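정리수납 게시판 > 작업대·책상
제목: 작업대 위 수납장이랑 쟁반, 둘 다 필요한가요 (쟁반 반대파 환영)
글쓴이: 나사하나모자람
답글 24

금요일 저녁에 작업대를 치우다가 허리를 펴고 생각해 봤습니다. 저는 지금 물건을 정리하는 건지, 물건한테 이사를 시켜 주는 건지.

상황은 이렇습니다. 넓은 회색 상판 작업대를 씁니다. 작은 물건이 자꾸 굴러다녀서 정육면체 모양 참나무 수납장을 하나 올렸고, 수납장까지 가기 귀찮은 물건들 때문에 쟁반을 하나 더 놨습니다. 수납장까지의 거리는 팔 하나입니다. 네, 팔 하나가 귀찮아서 쟁반을 샀습니다.

그런데 같이 쓰는 사람이 쟁반은 정리가 아니라 유예라고 합니다. 말이 멋있어서 순간 반박을 못 했는데 밤에 누우니까 화가 나더라고요. 의견 부탁드립니다.

질문은 이겁니다.
1. 수납장이 있는데 쟁반을 또 두는 게 말이 되는지
2. 둔다면 수납장 옆인지, 손 앞인지
3. 밝은 참나무는 작업대 위에서 때가 얼마나 타는지

----------

서랍은거짓말
1번만 답합니다. 말이 안 됩니다. 쟁반은 바닥이 막힌 책상일 뿐입니다. 책상 위에 작은 책상을 올려놓고 치웠다고 하시는 거예요.

----------

목공초보38호
저는 쟁반파입니다. 윗분 닉네임이 이미 편향되어 있네요.
한 변 38센티 수납장을 작업대에 올려놓고 쓰는데, 작업 중에 거기다 뭘 넣으면 그 물건은 그날로 실종입니다. 넣은 기억은 나는데 왜 넣었는지 기억이 안 나요. 쟁반에 두면 적어도 눈에 보입니다. 눈에 보이는 채로 석 달 가는 건 별개의 문제고요.

----------

서랍은거짓말
석 달이라고 본인이 쓰셨습니다.

----------

목공초보38호
별개의 문제라고도 썼습니다.

----------

Reiko Kubo
안녕하세요, 한국어가 서툴면 양해해 주세요. 저는 공방에서 쟁반을 10년 썼습니다. 규칙은 하나입니다. 쟁반에는 오늘 쓰는 것만 놓습니다. 저녁에 불을 끄기 전에 쟁반을 비웁니다.
참나무는 손 기름이 탑니다. 모서리부터 어두워집니다. 저는 그 색을 좋아합니다만 남편은 더럽다고 합니다.

----------

나사하나모자람 (글쓴이)
한국어 저보다 잘하시는데요. 저녁에 쟁반을 비우면 그 물건은 수납장으로 가는 건가요?

----------

Reiko Kubo
네. 가끔은 주머니로 갑니다. 그 다음에는 세탁기로 갑니다.

----------

회색상판
상판 색 때문에 들렀습니다. 무광 회색 쓰시는 분들, 어두운 색 작은 부품 올려놓으면 안 보이지 않나요? 저는 검은 나사 하나 찾느라 휴대폰 조명을 바닥에 대고 비스듬히 비췄습니다. 과학수사대인 줄 알았습니다. 쟁반은 정리고 뭐고를 떠나서 배경색으로 쓰는 겁니다. 밝은 쟁반 쓰세요. 검은 쟁반 사신 분들은 말씀을 좀 해 보세요, 왜 그러셨는지.

----------

이름없는집게
검은 쟁반 샀습니다. 예뻐서요. 더 물어보지 마세요.

----------

Ilaria Cirillo
쟁반 무게 이야기는 아무도 안 하시네요. 저는 Punen 쟁반을 쓰다가 Cunha로 바꿨습니다. 지금 것은 800그램인데, 가벼운 걸 쓸 때는 소매에 걸려서 통째로 엎은 적이 여러 번 있습니다. 쟁반은 무거워야 합니다. 바닥에 얇은 펠트를 붙이면 소리도 덜 나고요.

----------

서랍은거짓말
책상 위에서 물건이 안 떨어지게 하려고 물건을 올려놓는 물건을 더 무겁게 만드는 단계까지 왔습니다. 다들 괜찮으신 거죠?

----------

Ilaria Cirillo
괜찮습니다. 그쪽은 책상에 뭐가 있으세요?

----------

서랍은거짓말
서랍이요.

----------

이름없는집게
닉네임이 뭐였더라

----------

두번접은걸레
3번 답입니다. 밝은 참나무 작업대에 올려 쓴 지 꽤 됐습니다. 오일 마감이면 커피 자국은 각오하셔야 하고, 먹이 묻으면 끝났다고 보시면 됩니다. 참나무가 젖은 쇠붙이랑 만나면 까맣게 얼룩이 집니다. 저는 물 묻은 쇠자를 위에 하룻밤 올려놨다가 지금도 자 모양이 남아 있어요. 눈금은 안 찍혔습니다. 그거라도 찍혔으면 쓸모가 있었을 텐데.
사포로 밀면 어느 정도 옅어지는데, 무늬목이면 밀기 전에 꼭 두께 확인하세요.

----------

목공초보38호
쇠자 얘기 듣고 제 것 위에 있던 줄자 지금 치웠습니다. 감사합니다. 쟁반으로 옮겼습니다.

----------

서랍은거짓말
보세요.

----------

울데일에서왔음
저는 좀 다른 얘긴데 수납장을 작업대 가운데 두는 것부터 반대입니다. Ulldale에서 나온 책상용 장을 한가운데 뒀다가 긴 자재를 펼칠 때마다 들어 옮겼어요. 구석으로 보냈더니 이번에는 손이 안 닿아서 일어나야 하더군요. 결론은 없습니다. 지금은 바닥에 있고 제가 발을 올려놓습니다.

----------

회색상판
발 받침 후기로는 몇 점인가요

----------

울데일에서왔음
높이가 조금 아쉽습니다. 모서리 둥글린 건 만족.

----------

두번접은걸레
가운데여도 뒤쪽 끝이면 괜찮지 않나요? 앞이 다 비어야 일을 하는 사람이 있고, 양옆이 비어야 일을 하는 사람이 있습니다. 저는 앞이 필요한 쪽이라 장은 무조건 뒤로 보냅니다. 글쓴이님은 배치를 안 알려 주셔서 다들 자기 책상 얘기만 하고 있네요. 사진을 올려 주세요.

----------

나사하나모자람 (글쓴이)
제 글에서 다들 자기 책상 얘기를 하시길래 저도 제 책상 얘기를 좀 하겠습니다. 현재 배치입니다.
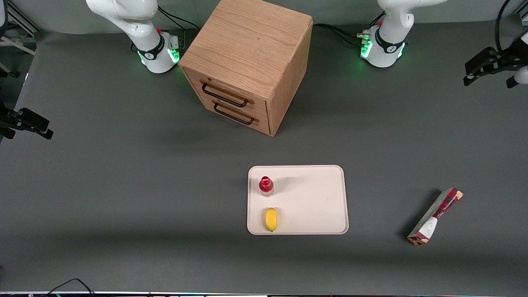

참나무 수납장은 뒤, 크림색 쟁반은 앞. 쟁반 위 작은 물건 둘.

쟁반 위치를 두고 의견이 갈립니다. 저는 지금처럼 손 가까이가 좋고, 같이 쓰는 사람은 저럴 거면 수납장 위에 얹으라고 합니다.

----------

회색상판
회색에 크림색, 합격입니다. 참나무도 저 상판 위에서는 결이 잘 보여서 좋네요. 제 주장이 받아들여진 기분인데 글쓴이님은 제 댓글 보기 전에 사셨겠죠.

----------

서랍은거짓말
두 개네요. 두 개 때문에 쟁반을 두셨어요. 두 개면 그냥 손에 쥐고 계셔도 됩니다.

----------

Reiko Kubo
두 개는 아주 좋은 쟁반입니다. 제 쟁반은 보여 드릴 수 없습니다.

----------

Ilaria Cirillo
수납장 위에 얹는 건 반대예요. 위에 쟁반을 얹으면 그 위에 컵을 얹게 되고, 그때부터는 장이 아니라 선반입니다. 앞에 두세요. 대신 큰 작업을 할 때 쟁반을 어디로 피난시킬지는 미리 정해 두시는 게 좋습니다. 저는 그걸 안 정해서 의자에 올려놨다가 앉았습니다.

----------

이름없는집게
800그램짜리에요?

----------

Ilaria Cirillo
네. 저보다 쟁반이 멀쩡했습니다.

----------

울데일에서왔음
장이 가운데긴 한데 뒤쪽이라 인정합니다. 다만 긴 자재를 앞뒤로 놓으실 일이 있으면 제 발 받침이 생각나실 겁니다.

----------

나사하나모자람 (글쓴이)
정리하면 쟁반은 앞에 그대로 두고, 저녁마다 비우고, 참나무 위에는 젖은 쇠붙이를 올리지 않는 걸로 하겠습니다. 쟁반 바닥에 붙일 펠트도 주문했습니다. Trulano 것으로 한 묶음 샀는데 한 묶음이 생각보다 많아서 남는 걸 둘 데가 필요합니다.

----------

서랍은거짓말
쟁반 하나 더 사세요.

----------

두번접은걸레
남는 펠트는 수납장 밑에도 붙이세요. 밀 때 상판 안 긁힙니다. 네 귀퉁이만 붙이고, 붙이기 전에 바닥 먼지는 꼭 닦으시고요. 저는 안 닦고 붙였다가 일주일 만에 다 떨어져서 양말에 붙어 다녔습니다.

----------

목공초보38호
펠트 두께는 몇 밀리로 사셨어요? 저도 주문하려고 장바구니에 넣어 놨습니다. 장바구니도 쟁반 같은 거라 언제 비울지는 모르겠습니다.

----------

나사하나모자람 (글쓴이)
도착하면 재서 올리겠습니다. 자는 수납장에 넣었는데 어느 칸인지는 지금부터 찾아보려고요.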